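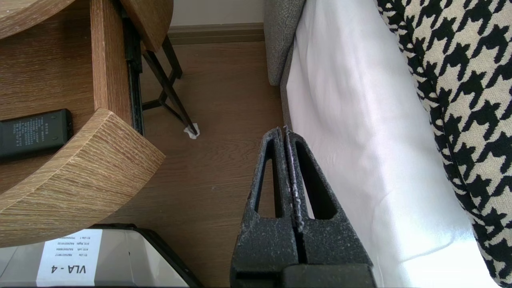 I have now tried to visit three Jumari stores that the Jumari store locator says exist. I have been inside one of them. A thread, because I have the gas receipts and nowhere else to put them.

Background: I own a Pono tablet. It's four years old and the battery has started to push the screen up at one corner, like a toaster that's almost done. Pono doesn't run its own stores. Pono sends you to Jumari.

Jumari has a page that says "206 stores nationwide and growing." I'd like to meet whoever is in charge of the word growing.

The locator wants your zip code. Then it wants your location, on top of the zip code. Then it shows you a map of the entire country with you in the ocean.

If you scroll past the map there's a plain list by state. Use the list. The list loads, and it has phone numbers, which the map hides behind a little flag you can't tap with a human finger.

My state has nine on the list. The nearest is listed as 11 miles away, in the mall by the airport. I've been going to that mall since high school. I was fairly sure there was no Jumari in it, but you know, malls. Things move in.

It's a pretzel place. Before that it was a different pretzel place.

I asked at the mall desk and got a paper directory with Jumari on it, at the spot where the pretzels are. So at least the mistake is official.

Store two is in one of those open-air shopping villages where the parking lot is landscaped so you can't find the exit. This one does exist! It has the logo and the glass doors and a very nice bench.

It's also what Jumari calls a "Showcase." A Showcase sells things. It does not fix things, accept things for fixing, or look at a thing you're holding and offer an opinion.

None of this is on the locator. Every store gets the same green pin. Full service, Showcase, pretzels, all green.

(The Showcase employee was lovely and plainly has this conversation all day. There's a laminated card. I was handed the card.)

The card lists which stores in the region do repairs. There are two. One is 70 miles from my house and the other is in the next state over, past a bridge with a toll.

So on Friday I took the afternoon off and drove 70 miles.

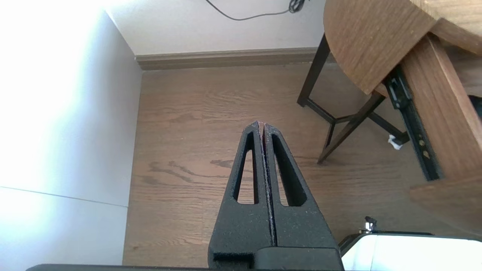
Wood floor, off-white wall.

Store three was closed for a remodel. Brown paper on the windows, and a sign saying "Something exciting is coming!" with no date, no phone number, and no hint about which kind of exciting.

I checked the locator from the parking lot. Open until 9. Green pin.

People have replied asking why I didn't call first. I did call first. Every store number goes to the same central line, which looks up the store's hours for you in the store locator.

I said I was standing outside it and it was closed. The agent said, very kindly, that it was showing as open on their end. We both sat with that for a while.

They opened a ticket for me. Ticket 1769. I like the number, it sounds like a year something happened with a harbor.

Someone asked about mail-in. Mail-in exists, but you can't ship a tablet with a swollen battery through the regular mail-in program. That's sensible and I support it. The special box for it has to be picked up in person at a participating store.

Anyway I have now read far too much of the Jumari website, so let me at least save someone else the evening.

The address lines tell you more than the pins do. If there's a suite number, it's usually a real store. If it says "inside," as in inside a Murakami, it's a counter at the back of a Murakami and it keeps its own hours, which are shorter than Murakami's and posted only on the counter.

If the listing has no Sunday hours at all, just a blank, that seems to be a Showcase. I checked this against the laminated card and it held up for every store on it, so I'm calling it science.

If there's a "Book a visit" button, press it before you drive. On a real repair store it gives you a calendar. On a Showcase it gives you a newsletter sign-up. On the pretzel store it gave me next Tuesday at 10:15, confirmed by text.

I kept that appointment on my calendar for two days out of curiosity. Then I canceled it and got a survey asking how the visit went.

Somebody in the replies pointed me to Wistulum, which is a fan-run list of electronics stores with opening dates, closing dates and photos of the doors. It's ugly and brown and has one font. It had the airport mall Jumari marked closed in September, with a note that says "pretzels."

It also had the remodel. It also had the Showcases labeled as Showcases. As far as I can see it's kept up by hobbyists in their evenings, and the company with the 206 stores could simply go and read it.

By the way, going through Wistulum's list, I don't get to 206. I'm not going to say what I do get to, since I did it late at night and lost my place twice in Ohio.

Update on the tablet: a small repair shop ten minutes from me will do the battery. Quote is under what I'd guess the toll-bridge option would run me with lunch. It's next to a dry cleaner and has no locator of any kind. I found it by looking out of the window of the dry cleaner.

Update on the ticket: 1769 has been marked resolved. The resolution reads "Customer directed to nearest location."

Jumari's app also tells me I've earned 300 points for checking in at three stores this month. Points can be redeemed in store.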